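About Cornwood

Who we are

Cornwood helps small shops and schools plan what they spend on robots. Buying, budgeting, what to get first, what can wait. Started by Yesenia Quintero and Hemi Halliday after too many years on the other side of the table, signing quotes we didn't fully understand. We don't sell arms or grippers. No commission from anybody.

What we do

You send us the job — picking, packing, sorting, whatever it is — and the number you have to spend. We come back with a plan on paper. Arm, gripper, camera, bench, cables, spares, training hours. The boring lines too. Most budgets we get sent have the arm in them and not much else, so 9 pages is normal for us, sorry.

We also try things on a bench before you pay for them. Small stuff mostly, office supplies, bags, boxes.
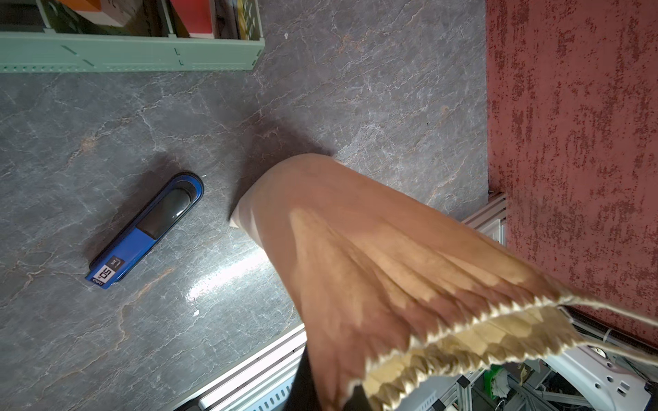

Bench time is billed at $100 an hour and comes off the plan fee if you go ahead. Ask for Hemi. He books it, and he's usally in by 7 a.m.

Our planning sheet

It's called Rumedeo. Just a spreadsheet really. 629 rows last time Yesenia cleaned it up, and she wants it under 600 by February. Clients get a copy and keep it. Covers the purchase, the install, and the years after — service, wear parts, the stuff that gets missed when the grant money is gone.

Who we work with

Vermeulen (packing line, second cell now in planning). Hosora, two training labs, shared budget. A few schools buying there first arm.

Getting in touch

Use the form. Tell us the job, the budget, the date you need it by. Rough numbers fine. We answer in the mornings.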